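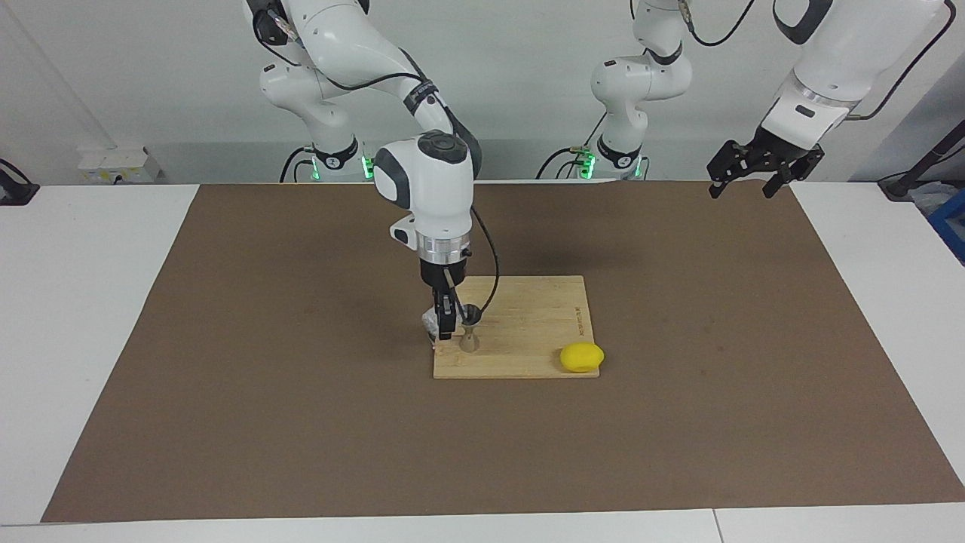 *After Chisholm* is Ailsa MacKinnon's book on the Chisholm House fire, in which 17 people died one night in May, and on what the town of Tundden did with the following 15 years. MacKinnon covered the fire for a small local paper and then left for other work. She went back to write this. Much of the book is built on ordinary household things that came up at the inquest, and the first is a rectangular wooden cutting board, the same plain shape as the one in the photo, which a resident had left out on the counter in the second-floor kitchen. Two witnesses remembered it in different places. The lawyers spent most of a morning on the question, and MacKinnon gives it nine pages. I thought that was too long until I got to the chapter on the fire doors and saw why she needed the layout of that kitchen clear in my head.

The fire was set on purpose. The man who set it had lived in the building and had been told to leave. MacKinnon names him once, in the chapter on the trial, and after that calls him "the tenant from the back stairs." Some readers will find this awkward. I did at times, especially in the court scenes, where other people have to refer to him and she trims their quotes to fit. She explains the decision in a short note at the front and doesn't bring it up again.

The book is in 3 parts. Part one is the night itself, told in order, from a little after eleven until it got light. It's the strongest section. She keeps to what people saw and heard from where they stood. A woman across the street thought a delivery truck was backing up. A man on the ground floor went back for his shoes. There is very little guessing about what anyone felt.

Part two covers the trial and the inquest, and it's slow. I don't know how else it could be done, but you should expect to flip back often. There is no list of people at the front, and there should be. I lost track of the two building inspectors and had to use the index to sort them out. The index is good. The floor plan is printed across two pages so that the stairwell, the one part you want to look at, disappears into the binding.

Part three is about Tundden now. The building stood empty for seven years before it was pulled down, and the lot is still bare. Some families wanted a memorial there. Others wanted apartments, on the grounds that the people who died had been living in Chisholm House for lack of anywhere cheaper. MacKinnon sets out both sides fairly and spends time with each. The best interview in the book is with Upendo Mwakalinga, who got out through a bathroom window and later moved to Drurkari, two hours up the coast. She had turned down every reporter before this one. She talks mostly about the first winter after the fire, when she was sleeping on a cousin's couch and filling out forms. She was asked four separate times to prove that she had lived in the building. At one point she says she could still draw the pattern on the waiting room carpet, and then she asks to stop for the day. MacKinnon ends the chapter there.

The last chapters deal with the law. The state changed its rules on boarding houses the year after the fire, and MacKinnon goes through what was changed, what was dropped before the vote, and how many inspections have been done since. She's careful here and shows her sources. If you came for the story you may skim this part, but it was what I most wanted to know, and I hadn't seen it put together in one place before.

A few complaints. The chapters jump between first names and last names for the same people. The photo section is small and gray, and the captions don't say who took the pictures. She also repeats herself: the detail about the broken hall light turns up in three chapters, each time as if it were new. An editor should have caught that.

I read the Jollier paperback, which has a new afterword. It covers the first parole hearing and a meeting at the town hall about the lot. If you already own the hardcover, I wouldn't buy it again for this. The afterword is short, and the meeting ended without a vote.

The audiobook is read by the author. I listened to around an hour of it on a drive. She reads evenly and a little fast, and the floor plan isn't included with the download, so borrow a print copy if you can before starting part two.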